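Sorting arms go live at Riltatov returns hall, packers moved to new posts

By staff reporter

The night shift at the Riltatov returns hall on the Badov road started work Thursday with four robot arms on the mixed-goods line, the first time the site has run the line without people picking by hand.

Start was at 10 p.m. Two short stops before midnight, one for a jammed tote, one for a software restart. Line back up both times inside the hour, the company said.

Riltatov handles goods sent back by shoppers to a string of hardware, toy and grocery sellers. Everything comes in mixed. Until this week a crew of pickers stood at the belt and pulled items out one at a time, looked them over, and dropped them in the right tote. Sore wrists and shoulders were the most common complaint on the floor, according to shift leads.

The arms now do the pulling. The looking over stays with people.

Software for the arms comes from Vandberg, which built the grasping program, called Bravo, over the past year. Much of the work was done in simulation, where grasps can be run all night with no goods damaged. Operators at Riltatov have had the same simulator on a training screen in the break area since December and were told to spend paid time on it before the switch.
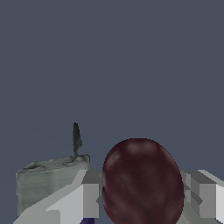 Simulator view of a rounded maroon item between the gripper fingers.

Rounded items are the hard part, operators say. Boxes mostly go fine. Anything round can roll or slip out of the fingers if the approach is a little off, and the arm then has to back up and try again. Staff on the training screen learn to spot a bad approach early and hit pause.

The company's target for the line is 600 items an hour by spring. The hand crew averaged 400. First night numbers were not given out.

What changes for the people there: 157 workers are on the books at the hall, across three shifts. No layoffs are planned this year, Riltatov said in a notice pinned up by the time clocks. Most of the former pickers go to inspection, a seated job at a new row of benches behind the arms. A smaller group becomes line operators, each watching two arms from a desk and stepping in when one gets stuck. Operators get a pay bump of one grade. Inspectors stay on there old rate.

That last point is still being argued. Workers at a meeting in the canteen asked why inspection, which now means making every call on whether an item can be resold, pays the same as picking did. Management said it would look at the grade again after the first three months. No date set.

Breaks change too. Pickers used to rotate off the belt every two hours. Operators will rotate every hour, after complaints during the trial that watching a screen that long made people drowsy. Inspectors keep the old rotation for now.

Some also asked about noise. The arms are quieter than the old belt drive but they beep when they pause, and during the trial they paused a lot. Volume has been turned down on the two nearest the benches.

Training goes on through the month. New operators have to log 900 supervised picks before they can run a pair of arms alone. Simulator picks count toward the total, up to half. The practice sets mix tools, cans, boxes and balls close together, so that the arm has to reach in among its neighbors. 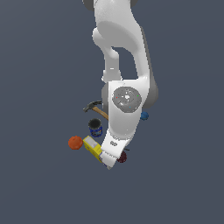 One operator wrote on the staff page that the simulator was useful for learning the pause button and not much else, and that real returns come in torn bags with tape hanging off them. The same post asked for more hours next to a live arm and fewer at the screen. It had drawn a long string of replies by the morning shift, most of them agreeing, a few saying the screen time was the only quiet part of the week.

Riltatov said the split between screen hours and floor hours was set with Vandberg and could be changed. A Vandberg support team stays on site thru the end of the month, days and nights.

Day shift moves onto the new line next week. The evening shift is last, once the second row of benches is in. Parts for those were still on a truck as of Thursday afternoon.

The old hand belt will be kept in working order as a backup.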